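Drimdale open day: I went to see the Turkament, and I have thoughts

Posted 16 June 2025 by Obed Laryea

I fix computers for a living, mostly older office towers that people want one more good stretch out of, so when my friend Obed Tsikata (yes, two Obeds, we've heard every joke) forwarded me the invitation to the Drimdale open day I signed up before I'd finished reading it. The draw was the Turkament, a bench robot arm from Reltosby that they're pitching at repair and refurb shops. I've been reading about that thing for ages and I wanted to see one up close, doing the sort of job I do.

First, the day itself. Drimdale is the training center out past the rail yard, and parking is a pain, so take the bus if you go to the next one. Coffee was free and pretty decent! They had 196 people booked in, according to the sign-in desk, and the workshop is not built for that, so the demos ran in small groups and you waited your turn in the hallway next to a very loud vending machine. I got into the second group. Tsikata talked his way into the first one and then stood at the back of mine as well.

The demo was run by a woman named Abubakari, who does the setup and training side for Reltosby. She was great. She didn't read off slides, she answered the question you asked, and when she didn't know something she wrote it down in a little notebook and moved on. More of that, please.

The Turkament comes with the arm, a two-finger gripper, a wrist camera, a clamp base and a tablet that runs the whole thing. The base is heavier than I expected and I like that a lot. I leaned on the bench pretty hard when I thought she wasn't looking (she was looking) and the arm stayed put. The tablet is fine. The buttons are big enough to hit with gloves on, but the menus go too deep, and to change the grip force you have to go through a page called "Session" for some reason. I'd have put it on the front page. I asked about that and it went in the notebook.

The job they picked was a processor into a desktop motherboard, with the board already mounted in its case, and I was glad they didn't go for something easier. Anybody who has done this by hand knows the feeling. You hold the chip by its edges, you get it lined up over the socket, and then you stop breathing for a bit.
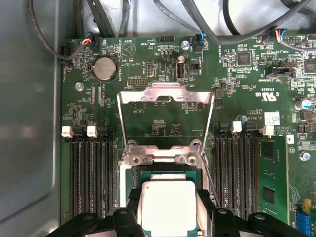 What got me was how slow it goes at that point. On the way in from the tray it's quick, quicker than me, and then over the socket it drops to a crawl and makes these tiny little shifts left and right before it goes down. Abubakari says you can set that speed yourself, and I'd leave it exactly where it was. The person next to me thought it was boring. I thought it was the best part of the day – I could have watched it five more times.

The camera feed on the tablet is sharp, too. I could read the small printing on the board from where I was standing, and I don't have young eyes. One gripe is that the picture shows up whichever way the wrist happens to be turned, so on this run all the header labels were upside down to us. I asked if there's a rotate button. There isn't one yet. Notebook again.

Now the stuff I liked less. The arm will place the chip, but in the setup they were showing, you open the socket yourself and you close it yourself. That's two trips of your hand into the case for every board, and if I'm standing there anyway, well, I might as well drop the chip in. Abubakari's answer was that the placing is where people bend pins, and fair enough, I've got a drawer of dead boards that agrees with her. Still, I'd want the whole sequence before I spent shop money on it.

It's also loud, in an odd way. The arm itself hardly makes a sound, but the control box under the bench has a fan in it that never lets up. In a big workshop you'd forget it. In my place, with the radio on low and customers at the counter, it would drive me up the wall.

And then the price. The starter bundle is $3,509, and that covers the arm, the gripper, the camera, the base, the tablet and 2 days of training at Drimdale. Spare finger pads are extra. I don't think that's crazy for what it is, but I'm a one-man shop and I do maybe a few processor swaps in a busy week. Tsikata runs the bench for a school district and gets machines by the pallet, so for him it's a different story. He had a quote in his email before we got back to the bus stop.

If you do volume work, go see it. Bring one of your own boards if they'll let you (ask ahead, they turned one guy away in my group) and ask to drive the tablet yourself for a few minutes. I did, and I learned more from that than from the whole brochure. There's another session at Drimdale before the end of June and sign-up is at their front desk or by phone.

I'm giving it four out of five for the machine and three for the open day, and I'd go back for the coffee.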